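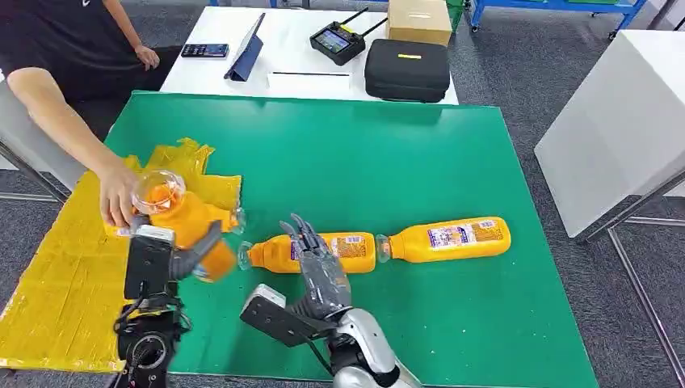 Green work mat in use on a work surface, with orange bottles.

Justmont Work Surface Mat, Green

Product group: Bench and table equipment
Supplier: Justmont Supply, Prato Division
Catalog number: 2182-G
Page revised October 6, 2025

General description

The Justmont Work Surface Mat is a rectangular mat for tables and benches where bottles, jars and other small containers are sorted, labeled, inspected or packed. It gives the operator a marked area in a single plain color, against which brightly colored goods are easily seen. The mat is supplied in green only. The gray version offered in earlier catalogs has been withdrawn, and remaining stock is reserved for customers with open service agreements.

The mat is laid flat and requires no fixing. It may be used on any level, clean surface. Customers who work at tables with a raised edge should measure the inside of the edge before ordering, as the mat cannot be folded under.

Use with bottles and round containers

Bottles with round bodies may be laid on their sides on the mat during sorting. The surface has a light texture that slows rolling on a level table. It does not prevent rolling on a sloped one, and customers with uneven floors are advised to level the table first. For label checks, bottles should be laid end to end across the mat with the printed labels facing upward, so that a full row can be read from one position.

Plastic sheeting, liners and bags may be placed on the mat during packing. Sheeting that carries adhesive tape should not be left pressed against the surface overnight. Tape residue can be removed with warm water and mild soap.

Care and cleaning

Wipe the mat after each shift with a damp cloth. Syrups, juices and cleaning liquids should be wiped up promptly. Do not use solvents, bleach or abrasive pads. The mat should be stored flat or rolled with the working side outward - never folded - and kept away from heaters and direct sunlight. A mat that has been rolled for a long period should be left flat for several hours before use.

Knives and box cutters must not be used directly on the mat. A separate cutting board is available under the Matell range and may be ordered on the same form.

Ordering

Mats are sold singly and in cartons. A standard delivery is dispatched from the Prato warehouse within 2 working days of confirmation. The warehouse held around 846 mats when this page was revised. Orders for more than 154 mats are handled as contract orders and are quoted separately by Jaqueline Medrano, Contract Sales.

The following items are listed with the mat and share its terms of sale:

Matell Cutting Board, large
Matell Label Tray
Darko Folding Table, white
Darko Table Edge Guard, pair

The Darko Folding Table is delivered by freight and may arrive separately from the mat. Signature is required for freight deliveries.

Returns and claims

Unused mats may be returned in their original wrapping. Mats that have been trimmed to size are not accepted for return. Claims for damage in transit should be sent in writing to Ayuba Tetteh, Customer Accounts, together with the delivery note number. Claims without a delivery note number will be held until the number is provided.

Questions about surface care or suitability for a particular product may be addressed to Ottó Takács, Technical Office. The office is closed for inventory during the last week of June, and inquiries received in that period are answered in the order in which they arrive.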